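Gostmont Small Office Rooms: Frequently Asked Questions

Prices and rules on this page were last checked on Friday, March 8, 2019. If something isn't covered, call the front desk or send a note through the contact form.

What do I get when I rent a small room?

A private office with a door that locks, white walls, a wooden floor and heat. Wi-Fi and use of the kitchen on the same floor are included. Desks and chairs are optional. Tell us how many you want when you book and they will be in the room when you arrive. You can also bring your own furniture if it goes up by hand, but please measure it first. The stairs turn twice and the elevator is not deep.

How much does it cost?

One day is $94. Two days in a row is $166. A full month is $1332, paid in advance. There is no separate cleaning charge unless we have to remove paint, glue or tape residue.

How many people fit?

Two people can work all day in comfort. Three can share a room for a meeting. For four or more, please ask for one of the larger rooms at our Rorkwood building. If your work involves standing up and moving around, plan on two people and leave the extra chairs out.

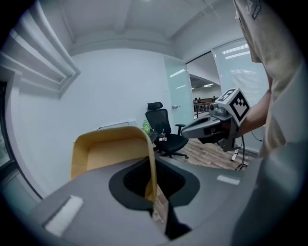

Bořivoj Jurčo wrote to us that the rooms feel bigger with one desk than with two, and that he wished he had known this before he booked. He moved the second desk into the hallway on his first morning and was asked to move it back. We now suggest one desk to anyone who needs floor space, and you can add another later at no cost. The hallway does have to stay clear, so if you want something taken out of the room, call the desk and we will carry it to storage the same day.

Can I hang things on the walls?

Yes, with removable strips or painter's tape. No nails, screws or hooks that need a drill. Monthly renters can ask for a picture rail or a whiteboard, which we put up ourselves. Please don't use putty. It leaves an oily spot that shows through the white paint, and we end up repainting the whole wall.

How should I treat the wooden floor?

Put felt pads under anything with legs. We keep a box of them at the front desk and you can take what you need. Rolling chairs should go on a mat, also available at the desk. Wipe up spills right away and don't use a steam mop. If you find a scratch when you arrive, tell us that day so it isn't counted against you.

Is it noisy?

You will hear doors and footsteps, and some talking in the hallway around lunch. The walls between rooms block normal conversation but not a loud speakerphone. Matěj Šindelář at the front desk can tell you which rooms are next to each other if you expect to be on calls most of the day. Bare rooms echo. A rug helps more than anything else, and we lend out a few of them -- first come, first served.

What is the daylight like?

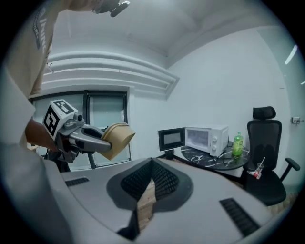
Daylight is the thing people ask about most after price, and it depends on which room you take. Inside rooms get theirs through a glass panel over the door and need the ceiling lights on all day. Window rooms cost the same but go faster. In a window room like the one in the photo, you get a large window of tall panes in dark gray metal, and the light that comes in is pale and soft. The glass gives no clear view out, so if you were hoping to look at the street, choose a room on the Wragg side. For reading or paperwork, we would still bring a desk lamp in the winter months.

Can I control the heat?

Each room has its own dial by the door. It takes half an hour or so to make a difference, so turn it a little and wait. Heat comes on for the season in October. Portable heaters are not allowed.

Can I leave my things overnight?

If you have booked the next day too, yes. Lock the door and hand in the key as usual. Otherwise the room has to be cleared by 6 p.m. Monthly renters can leave everything in place. We don't insure what you keep in the room, so check your own policy.

Who cleans the room?

Our crew sweeps and empties the trash every evening. They don't move papers, boxes or equipment, and they clean around whatever is on the floor. If you want the whole floor done, stack your things along one wall before you leave. For a no-entry night, hang the red tag on the door handle.

Can I see a room before I book?

Yes. Natalina Bellini shows rooms on weekday mornings, and a visit takes ten minutes. Bring a tape measure if you have furniture in mind. She can also show you the rooms at our Damby address, which are a bit longer and narrower.

What if I need to cancel?

Up to two days before, you get everything back. After that we keep half. Monthly rentals need two weeks' notice in writing. You can also pass your booking to somebody else -- just give us the name before they come for the key.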